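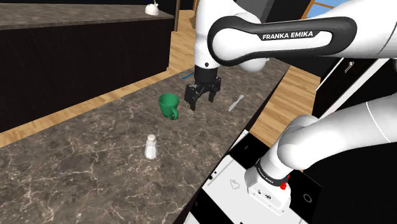
シミュのキッチン、マグ把持タスク。グリッパー開いて待機中

デモ集め、きょうもやってます。11月18日(金)、外もう暗い。連投します、流し読みでどうぞ

いまの累計1,163本。全部テレオペ。人が手で動かして、成功したやつだけ保存したぶん。失敗は別フォルダ(あとで書く)

タスク文は「緑のマグを持ち上げて」。それだけ。それだけなんだけど、カウンターの上に塩入れとナイフと青い棒も置いてある。じゃまもの有りの設定

じゃまもの無しで集めたやつは10月にやった。学習させたら、カウンターになにか足した瞬間にふらふらし始めたので、今回は最初から散らかしてる

アームはFranka。シミュの中のFranka。実機は隣の部屋にあるけど今週はBirgerが占領してて触れない

シミュ環境はKellholmっていう社内のやつ。キッチンのシーンが何個か入ってて、カウンターの石の柄とか床とか窓とか切り替えられる。きょうは暗い大理石のカウンター。床は明るい木。窓の外は水色の空で、こっちの外は真っ暗なので時間感覚おかしくなる

暗い石の上の白いナイフは見やすい。問題は明るいカウンターに切り替えたときで、白い塩入れと白いナイフが背景に溶ける。人間が見ても溶ける。ので集める側の成功率も落ちる。そういうもんか

集め方の話、聞かれたので書いときます

リセット押す→物の配置がランダムで決まる→アームが初期姿勢に来る→3Dマウスで手先を動かす→マグの上まで持っていく→下げる→閉じる→上げる→判定が出たら保存キー。のくり返し

慣れると速い。慣れると速いのが実はよくなくて、みんな同じ軌道になる。最短でまっすぐ行って、まっすぐ下りて、つかむ。データとしてはきれい、でもきれいすぎる

学習した側は、ちょっとずれた場所に来たときの戻りかたを知らないまま育つ。で、ずれると固まる。マグの横でじっとしてる。見てるとつらい

なのでわざと下手にやるセットを足した。途中で横にそれて、そこから直して、つかむ。Ronja案。Ronja Ekström、うちのデータ担当。この人が「下手なデモ68本ください」と言ってきたので68本やりました

下手にやるの、むずかしい。指が勝手に直そうとする。わざとらしい下手さになってしまって、やり直しが何本か出た

どんな感じでそれるのが「自然な」ずれなのかは結局よくわからず。いまの方策を走らせて、失敗しかけたところから人が引き継ぐほうがいいよねという話にはなってる。来週ためす。引き継ぎの切り替えボタンがまだ無いけど…

マグの取っ手の話もしたい

取っ手の向きで難易度がぜんぜん違う。画像のは取っ手が手先側に出てる配置。胴を上からはさむつもりで行くと取っ手が指に当たる。取っ手をつまみに行くと今度は手首の向きをけっこう回さないといけない

どっちでつかむかは集める人の好みが出る。わたしは胴派。Birgerは取っ手派

これが混ざると地味にこまる。同じ配置なのに片方は胴、片方は取っ手。平均とるような学習のさせ方だと、胴と取っ手の中間に下りていって何もつかめない。10月のやつがまさにそれで、空中で閉じてた

いまは混ざってても平気な学習のほうに変えたので、つかみ方は各自自由。そのかわりどっちでつかんだかタグを付けてます。タグ付けは手作業、めんどくさい

タグ付けのツールがStatau。名前は誰が付けたか知らない。動画を見ながらキーで「胴」「取っ手」「その他」。その他は縁を引っかけて上げたやつとか

縁つかみ、判定上は成功になる。マグは上がってるので。でも実機でやったら中身こぼれるし、たぶん滑る。残すか捨てるかでRonjaとずっともめてる。わたしは捨てたい。Ronjaは残したい。とりあえず残してタグだけ付けて、学習のとき外せるようにした。妥協

失敗フォルダの件

前は失敗を全部消してた。もったいないのでいまは取ってある。失敗の種類もタグ付け。「倒した」「すべった」「べつの物にさわった」「時間切れ」

「べつの物にさわった」がいちばん多い。マグに行く途中で塩入れを小突くパターン。マグばっかり見てるから手前の背の低いやつを忘れる。集めてる人間が忘れるんだからモデルも忘れるよなと思う

ナイフは平たいので上を通っても当たらない。青い棒もそう。背のあるものが近いと困る。あたりまえのことを書いている

カメラの話。手先が下りると、手先自身がうしろの物を隠す。画像だと青い棒が半分グリッパーのうしろ。棒はどうでもいいけど、マグが隠れる配置だとつらい。手首カメラも足してるのでモデル的にはまだいいけど、操作してるときのわたしの画面は外からの視点がメインなので、感で下ろしてる

↑勘、です

視点を切り替えるキーはある。あるけど両手ふさがってるので押せない。フットペダルほしい。申請だした。返事まち

データの保存について。1本ごとに、関節角、手先の位置、グリッパーの開き、カメラ画像、タスク文、シーンの乱数シード。シードはぜったい保存したほうがいい。前にシード無しで集めて、同じ配置を再現できなくて泣いた。泣いてはいないけど

あとグリッパーの開き。保存するのが「命令値」か「実測値」か、決めてから始めましょう。わたしたちは途中で変えました。途中で変えるとどうなるかというと、前半のデータだけ指が一瞬早く閉じるように見える。原因さがしに半日つかった

両方保存が正解。ディスクはけちらない

タスク文の言いかえも増やしてる。「緑のマグを持ち上げて」「みどりのカップ取って」「コップを上げてください」とか。動きのほうは同じデモを使い回し、文だけ差しかえ。ほんとはデモごとに新しく書いたほうがいいんだろうけど手が足りない

Kvamのほう(別プロジェクト)は言いかえを自動生成でやってて、量はすごい。けど読むと「緑色の円筒形飲用容器を挙上せよ」みたいなのが混じってて、だれが台所でそう言うんだ

ごはん食べてきた。再開

休憩のあとの一本目、かならず下手。ボタンの向きを忘れてる。わざと下手セットに入れたい、と言ったらRonjaに「それが一番いいデータかも」と言われた。まじめな顔で

実際、疲れてるときの軌道と朝の軌道、ログで見ると違う。夜は止まる時間が長い。マグの上で考えこんでる。この「考えこみ」をモデルがまねして、途中で意味なく止まるようになる。なので止まってる区間は後処理で短くする

短くしすぎると今度は、つかむ前の微調整まで消える。閾値がむずい。いまの設定でいいのかどうかは来週の評価しだい

シミュのデータで実機が動くのか、という質問。動くときもある。動かないときもある。見た目の差より、指とマグの接触の差がきつい。シミュのマグはつかんだら素直についてくる。実物はつるっと回る

だから実機のデータもまぜる予定で、隣でBirger Backlundが集めてるのがそれ。さっき覗いたらマグを床から拾ってた。がんばってほしい

操作用のマウスが2台あるんだけど、片方のドリフトがひどい。手を離してても手先がじわっと下がる。そっちで集めたぶんは、よく見ると全部すこし下向きのくせがついてる。デバイス番号も保存しといてよかった。これも保存項目に入れてください、まじで

ドリフトのほうはTaltoranceに修理に出すことになった。代替機は来ない。ということは交代で集めるしかない。というわけで夜の部がわたし

参考までに、きょうつまずいたところ
・リセット直後に塩入れがマグにめりこんでる配置が出た。物理がはじけてマグ飛ぶ。即破棄
・保存キーと破棄キーが隣。まちがえた。いいデモだったのに
・判定が「持ち上がった」になる高さが低すぎる。引っかけてちょっと浮いただけで成功が出る

3つめは直した。高さを上げて、さらに上で止まってる時間も見るようにした。で、過去ぶんを新しい判定でかけ直したら、成功から落ちたのが4本。思ったより少なくて安心

落ちたぶんは動画を全部見た。ひとつは完全にわたしの縁つかみでした。だから縁つかみは捨てようと言っている

リプで「マグを持ち上げるだけで何本いるの」と来てるけど、わからないです。本数より配置のばらけ方のほうが効く感触はある。同じような場所のデモを足しても伸びなくて、カウンターの端のほうを足したら伸びた。端は人間がやりたがらないので自然にまかせると集まらない

なので最近はランダムまかせをやめて、すくない場所を優先して出すようにしてる。おかげで毎回いやな配置ばっかり来る。データにはよい。手首にはわるい

手首といえば、集める人の手首も守りましょう。ずっと3Dマウスをひねってると親ゆびの付け根に来る。タイマーかけてます。かけてるけど無視しがち

つぎは塩入れを取るタスク。背が低くて頭が丸いので、上からいくと指がすべりそう。横からかな。ためしに何本かやってみてから手順書を書く

ナイフはそのあと。平たくて薄いものをカウンターから拾うの、シミュだと指が石にめりこんで取れてしまうことがあるので、先に接触の設定を見なおさないと。ずるして取れたデモを学習させると、実機で指を台に突っこむ方策ができあがる。こわい

公開予定はあるか→まだ未定です。出すならシードと失敗フォルダごと出したい。Ronjaは賛成、Birgerは自分の下手な回を消してからにしたいそうです

もうすこしやって帰る。リセット押したらまた端の配置きた。取っ手が壁向き

とれた。保存。ねむい

誤字は明日なおしmす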